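**widad_q** · 6 Feb 2025
Has anyone tried the Tisska fiber capsules? I'm on my second bottle and I do feel less snacky at night, but the scale hasn't moved since August. Paid 80 bucks for both, so I really want to like them!

**bisht_trilok**
Fiber is fiber. I get the same thing from a bowl of oats, 315 calories with the banana, and I'm full until lunch.

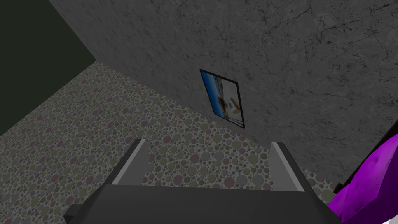
*Gripper and gray wall, render*

**mamtab**
Disagree, Trilok. Oats do nothing for me after dinner (that's my danger time) and the capsules did help. Drink a LOT of water with them though, I got so bloated the first week.

**bisht_trilok**
Then maybe it was the water, lol. I'd still save the money.

**widad_q**
Ha, could be. I'll finish this bottle, ask my pharmacist about taking it with my thyroid pill, and try the oats after that.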